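Flekance Support Desk
Ticket 520: Shared calendar entries shown one hour late
Status: Resolved
Priority: Normal
Affected sites: Arinness and Standon

Summary of the report

The Arinness office reported that meetings booked through the shared calendar were being shown one hour later than the time entered. Entries made at Standon were displayed correctly at Standon but appeared late when opened at Arinness. The fault was first noticed in November, when a booking made for 09:30 appeared as 10:30 on the reception screen.

Initial checks

The support desk confirmed the clock on each affected computer and found the local time to be correct. Automatic clock setting was switched on throughout. Signing out of the calendar and signing in again made no difference, and the same result was seen in 2 different browsers.

A test entry was then created from a Standon account and opened from an Arinness account. The stored time was correct – the additional hour was being applied when the entry was displayed. Personal calendars at Arinness were not affected. 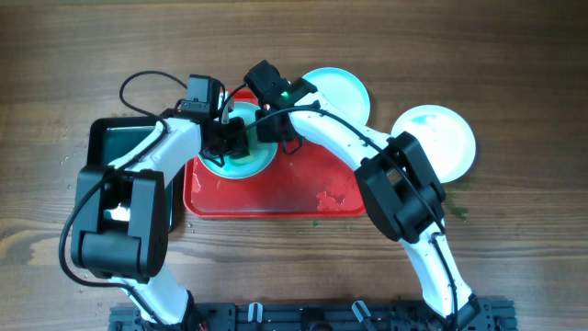 The desk next compared the regional settings held for each site. Standon was set to United Kingdom time with seasonal changes applied automatically. Arinness was set to a fixed offset of one hour ahead, with seasonal changes turned off. The setting had been correct during the summer months and ceased to be so once the clocks went back.

The fixed offset was traced to the Tkachuk import tool, which was used to move older bookings into the shared calendar. Where a source file does not state a time zone, the tool writes the current offset to the site record and does not remove it when the import ends.

Action taken

1. The Arinness site record was returned to United Kingdom time and automatic seasonal changes were enabled.
2. The calendar display store was cleared and rebuilt. The rebuild covered 3,000 entries and completed without error.
3. The import template was amended so that a time zone must be stated before a file is accepted.

After the rebuild, 3 test entries were made at Arinness and checked from Standon. All were shown at the time entered. One repeating booking continued to appear late and was found to have been moved by hand while the fault was present. It was corrected by its owner.

Advice to users

Staff who changed the time of a booking to allow for the fault should open that booking and restore the intended time. Such changes cannot be told apart from ordinary edits and have been left as they stand. Calendars on mobile telephones may continue to show the old time until they are next refreshed.

Any further entries shown at the wrong time should be reported under this ticket number, giving the title of the booking and the site at which it was made.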